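Mimonura Portable Induction Cooktop – User Guide
Section 3: Setting Up and First Use 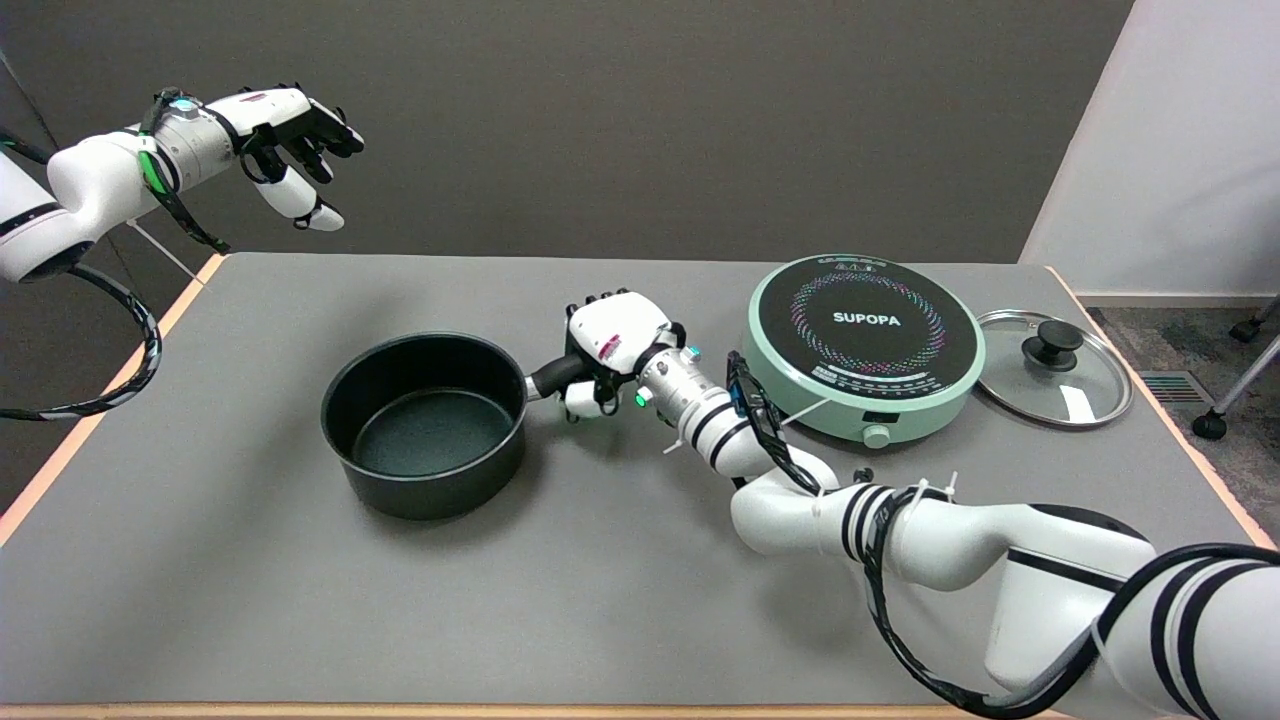

Figure 3. Cooktop, saucepan and glass lid on a tabletop.

3.1 Choosing a location

The cooktop must be placed on a flat, stable and dry surface capable of bearing the combined weight of the appliance and a full pan. Leave a clearance of 394 mm above the cooktop and keep the air vents free of tea towels, paper and loose packaging. The appliance is intended for indoor household use. It must not be operated in a caravan annexe, on a verandah or in any other area exposed to rain.

CAUTION: Do not place the cooktop on top of a gas hob, an electric hotplate or a metal benchtop.

3.2 Connecting to power

1. Remove all packaging, including the protective film on the glass plate.
2. Inspect the cord and plug. If either is damaged, do not proceed; contact an authorised Khumalo service centre.
3. Uncoil the cord fully and check that it does not hang over the edge of the bench.
4. Insert the plug into a wall socket and switch the socket on. The appliance will sound a single tone and enter standby.

Note: Extension leads and power boards are not to be used with this appliance.

3.3 Selecting cookware

Cookware must have a flat base made of a magnetic material. To test a pan, hold a fridge magnet against the underside. If the magnet holds firmly, the pan is suitable. Aluminium, copper and glass vessels will not heat unless fitted with a magnetic base. The Terno adaptor plate is not approved for use with this model – its use will void the warranty.

3.4 First use

1. Wipe the glass plate with a damp cloth and dry it thoroughly.
2. Half fill a suitable pan with cold water and centre it on the cooking zone.
3. Press the power key, then select level 5.
4. Bring the water to the boil, then reduce to level 2 and simmer for three minutes.
5. Press the power key again. The fan will continue to run after the cooking zone has switched off – leave the plug connected until it stops.

A slight odour may be noticed during first use. It will disperse with normal ventilation.

WARNING: The glass plate is heated by the pan and may remain hot after cooking. Keep children away from the appliance until it has cooled. Persons fitted with a pacemaker should seek medical advice before operating the cooktop.

Section revised 31 Mar 2026. Approved for issue: Esmaeil Jalali, Product Documentation.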